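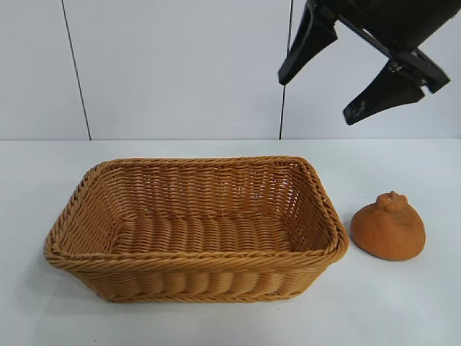

Figure 1. Woven basket, orange test object and two-finger gripper at the bench.

Stiltunitz: A Bench-Top Arm for Sorting Small Household Items
Final Project Report
Submitted 21st August

1. Background

The Stiltunitz project was undertaken as the practical component of the second-year automation stream. The requirement was to build, program and document a working manipulator outside the college laboratories, using a home or community workshop. Our group worked at the Kemton shared workshop, where bench space was booked on a monthly basis from March onward.

The aim was modest. The arm was to pick up one small item at a time from a clear table and place it in an open container next to it. Speed was not a marked criterion. Reliability, safe operation and the quality of the written record were.

2. Task Definition

The task set out in our proposal was as follows. A single soft or light object is placed on the table, to one side of the container. The arm starts from a raised position with its jaws open, moves above the object, lowers, closes, lifts, travels across the rim and releases. It then returns to the start position. A trial was counted as successful only if the object came to rest inside the container and the container stayed inside its marked tolerance.

A rectangular woven basket was chosen as the container. It has a wide opening and a flat base, and its gently rounded corners are forgiving if the wrist passes a little low. The braided rim is the highest part and was used as the reference for the travel height in the program. The ridged weave gave the distance sensor uneven readings at close range, so the rim height was measured by hand and entered as a fixed value.

The main test object is a small burnt-orange item with a broad base and a puckered top. It sits flat without support, which made it suitable for repeated trials. The knobby top proved a poor place to grip. Early attempts to close on it ended with the object slipping sideways, and the program was changed to close lower down, on the wider part of the body.

3. Mechanical Build

The arm was assembled from a Rotich kit purchased second-hand by the group. The base plate had been drilled for a different mount and two new holes were needed. The shoulder joint had noticeable play when it arrived. Shimming reduced this, though some movement remains when the arm is fully extended, and we recommend that any later group replace the bearing at the outset.

The gripper is a black two-finger unit hung from the end of the arm. The fingers supplied with the kit had smooth inner faces. Thin rubber was glued to them in the fourth week and replaced once, after the first pieces lifted at the corners. A contact adhesive held better than the hot glue used originally.

Cable routing took more time than had been allowed. The motor lead for the wrist caught on the elbow housing during wide turns and was pulled out of its connector on two occasions. A longer lead and a loose loop at the elbow solved the problem.

4. Control Software

Motion was programmed in Bilix, the scripting package taught in the first-year course. Each trial is made up of 8 named positions, stored in a plain text file so that they can be adjusted without editing the main script. The closing force is limited in software. When the motor current passes the set limit, the jaws hold their position and the lift begins.

The first version of the script moved directly from the pick position to the release position. On that path the object struck the side of the basket. A raised intermediate position was added and the collisions stopped.

5. Work Area

The bench has a white top and stands against a plain panelled wall. The pale surface made the orange object easy to separate from its surroundings in the colour check performed before each pick. Shadows under the basket were sometimes read as part of an object in the evening, when the overhead lights were the only source. Raising the colour threshold corrected most of these errors.

The table was wiped down before each session. The emergency stop was kept within reach of the operator at all times, and no hands were permitted inside the working area while the motors were powered.

6. Results

The target was 4000 logged cycles over the testing period. Of these, 3873 met the success condition. The remaining cycles were recorded as failures and sorted by cause. The largest group was slips during the lift, followed by releases that landed on the rim and fell outward. Slips were most frequent in the sessions before the rubber was replaced.

Testing was halted 7 times for mechanical reasons, mainly loose fasteners at the finger mounts. Thread-locking compound was applied after the last of these stoppages and no further loosening was recorded.

7. Limitations and Further Work

The arm has been tested with a narrow range of objects, all of them light. It does not search for an object outside the set pick area, and it cannot tell whether the basket has been moved. A simple check of the basket's position before each cycle was planned but not finished.

The position file, wiring diagram and cycle log are stored with the project binder at Kemton. The shoulder bearing part number is written inside the front cover.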